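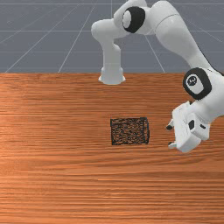 Prultberg Hall, kitchen and store: safety checklist
Inspected 25 June 2018

1. Fire exits. Clear and unlocked. The rear door sticks at the bottom and needs planing.

2. Extinguishers. All in date. The bracket by the cooker is loose.

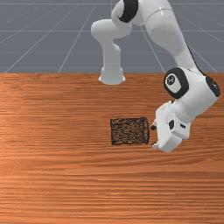
The blanket next to it is fine, but the pull tabs were tucked behind the box. Put right on the day.

3. Electrics. 2 sockets cracked, both taped off. Bouchard to quote for new ones.

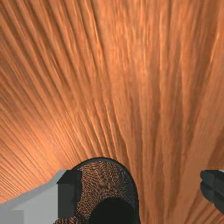 4. Hot water. Boiler serviced in February. Label missing from the mixer tap.

5. Worktops and tables. Wipe down after each hire. No splinters found.

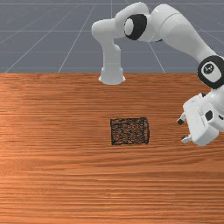
Wooden tabletop with dark mesh basket.

6. First aid. Plasters low, eye wash out of date. Reorder from Volis.

Result: pass, with repairs to items 1, 2 and 3 due within 9 days.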